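July 29, 2023

Right, several of you asked what I've been doing with my evenings apart from moaning about timestamps, and the answer is that I've been tidying up Fisteo, the little program I use to turn hand-held gripper recordings into something a planner can learn from. It's going to be a long one, so do get a cup of tea first if you're staying.

---

For anybody new here: Fisteo takes the video from each gripper, the video from the head camera and whatever the gripper reports about how far open its jaws are, and it puts the lot on a single timeline. Then it works out where each gripper was in space at every moment. Then it writes it all out in a format that the training code will accept without sulking. There are more steps than that, but those are the ones that have cost me sleep.

---

The timeline bit first. I had assumed (oh dear) that if every stream is stamped by the same computer, then every stream agrees about what time it is. They don't! The stamp goes on when the frame arrives, and a frame can spend quite a while queuing on its way in before anyone looks at the clock.

---

My worst offset was 63 milliseconds between the head camera and the left gripper. You might think that's nothing, and for watching a video back it is nothing, you'd never notice. But if the hand is moving briskly then the jaws have gone a good way in that time, and the model is being taught to close them slightly before it gets to the thing it wants.

---

I tried correcting it with a fixed number in the config file, which was lovely for one afternoon. Then the computer was restarted and the number was different. I should have seen that coming. I spent a while being cross with the USB hub, which was probably innocent.

---

What I do now is estimate the offset afresh for every recording. You take the apparent motion in one gripper video, take the motion of that same gripper as seen from the head, slide one curve along the other and keep the position where they match best. It's an old trick and a cheap one and I'm very fond of it. It gets me down to 8 milliseconds on my test recordings, and I can live with that.

---

One warning if you copy this: it needs somebody to move their hands! A recording that begins with a long still pause gives you two flat curves, and two flat curves match beautifully wherever you put them. Fisteo now refuses to guess if there isn't enough motion, and prints a rather long sentence asking you to give the gripper a bit of a wave at the start next time.

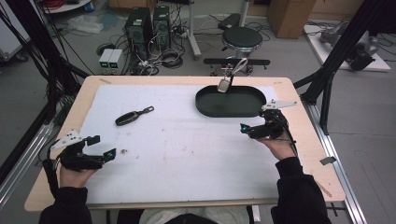 Telling left from right has been its own saga. The recorder hands out device numbers in whatever order the grippers wake up, so device one might be the left hand today and the right hand tomorrow, and for months I just looked at the first few seconds of each recording and typed in the answer. Looking at the head view you'd think it would be easy for software, too, but both grippers are the same black design with the same white bracket plate, and with the jaws turned in towards the middle of the board they're close to being mirror images of each other. My first classifier, which looked at the gripper and ignored everything else, was no better than a coin.

---

The second version follows the sleeve. It finds the forearm first, notes which bottom corner it comes in from, and carries the label along to whatever is at the end of the arm. Dark sleeves over a pale board are a kind case for this, I'll admit. I haven't been brave enough to test it on somebody in a cream jumper.

---

It also falls over when the arms cross. People cross their arms over each other far more than you'd imagine when they're reaching for things, and they have no idea they're doing it. So the label is decided while the arms are apart and then held, and if the two ever swap in the middle of a recording, Fisteo puts a yellow mark on the timeline and asks a human. (The human is me. Hello.)

---

A kind soul at the Brutstead meetup suggested I could have stored the serial number of each gripper and been done with it. Yes. I could have! The new recorder does that. But there's a whole shelf of old recordings without serial numbers in them and I'm not throwing those away, so the sleeve follower stays.

---

Now for the part I'm proudest of and least sure about, and that's the tracking. To know where a gripper is from its own camera you pick out little distinctive points in the picture, find them again in the next frame, and work out how the camera must have moved to make them shift like that. Corners are good, printed text is wonderful, a cluttered bench is a feast.

---

A big pale sheet is famine. You get down close to the work, the board fills the view, and all at once the tracker has hardly anything to hold on to. It clings to scratches. It clings to specks of dirt. Worst of all it clings to the gripper fingers, which are lovely high-contrast shapes and which never move relative to the camera, so it concludes with great confidence that the camera isn't moving either.

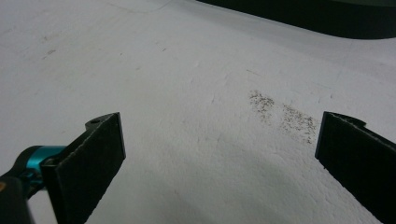 The fingers had to be masked out, then. I'd been using a fixed mask, a pair of rough shapes I drew by hand when the jaws were fully open, and of course as soon as they closed they came out from behind it and started contributing points again. The mask now follows the jaw opening. Fisteo knows how wide they are at each moment, so it slides the shapes along to suit, with a bit of extra margin to cover any timing error left over from the step before.

---

You'll notice that means the mask depends on the timeline, and the timeline depends on the motion estimate, and the motion estimate depends on the mask. I did notice this too, eventually, in the bath. The cure was to run a very crude version of everything first with a mask that covers the whole sweep of the jaws, get a decent offset out of that, and then do the proper pass. It's slower, but it doesn't chase its own tail.

---

Next job was persuading the tracker to be humble. The library I use, Clekent, gives you a confidence number for each pose, and I'd been trusting it the way you trust a person with a clipboard. The trouble is that the number only tells you how well the surviving points agree with each other. If there are very few left and they're all bunched in one corner, they agree splendidly and can still be quite wrong about rotation.

---

So I've added a spread check. Fisteo lays a coarse grid over the view and looks at how many squares have at least one point in them. Lots of squares, carry on. Only a few, and it marks the pose as shaky however pleased with itself the tracker happens to be. It's such a simple thing that I was embarrassed to write it, and it caught more bad stretches than everything cleverer I'd tried.

---

Shaky stretches aren't thrown away, by the way. If there's solid tracking on both sides of one, I fill the gap using the gripper's motion sensor and make both ends meet, and that's fine for short gaps. For longer ones the sensor wanders off and you'd be making things up, so those get cut and the recording becomes two recordings.

---

I did have a long and very good-natured argument about this with the Yousafzai people, who run their own pipeline and would sooner drop the entire recording than stitch anything. I see the sense in it. They have far more data than I do! When you've spent an evening hunched over a board with a gripper in each fist you get rather attached to every minute of it.

---

Where does debris come into this? I'd half promised to talk about it, so. A tracker will happily use crumbs and grit as points if they hold still, and on a plain surface they may be among the best points going. Then a finger brushes past and they all shuffle along together, and the tracker believes the room has moved. There's a check for that now as well: any little group of points that disagrees with the rest is left out for the next while and let back in once it has behaved.

---

I had thought about just telling people to wipe the surface down between recordings. But a policy that only works on spotless surfaces isn't much use to anybody, and I'd like a certain amount of mess in the training data. The tracker is the one that needs to cope.

---

Results, such as they are. I reran 18 old recordings that I'd written off as untrackable, and all but 2 came through with poses I'd be willing to train on. I checked them the tedious way, by drawing the gripper path over the head video and watching every single one at half speed with the sound of the washing machine for company.

---

The two that failed are the long slow ones where the gripper hovers very low over the board and scarcely moves. Too little texture and too little motion at once. I don't have an answer for those, short of using the head camera to track the gripper body from outside, which I keep starting and abandoning. If you've done that with two near-identical devices that keep getting in front of each other, please do write to me, I'd love to hear how you handled the overlaps.

---

Things still on the list: the viewer eats memory if you leave it open overnight, the yellow marks can't be cleared in bulk, and the export step still rounds timestamps in a way I put in last January for a reason I did not write down. I'm frightened to remove it. I'll try on a copy.

---

A couple of you asked whether Fisteo runs with one gripper. It does, and the left and right business is skipped entirely, so you'll have a much nicer time than I did. It does still want the head camera for the timing. I might make that optional once the rounding is sorted, but please don't hold me to it.

---

I'll put the spread check up as a separate small script first, as that seems to be the piece most people can use without taking on the rest of my peculiar setup. It needs the readme finishing and the defaults are set for my lens, so have a look at the grid size before you believe anything it tells you.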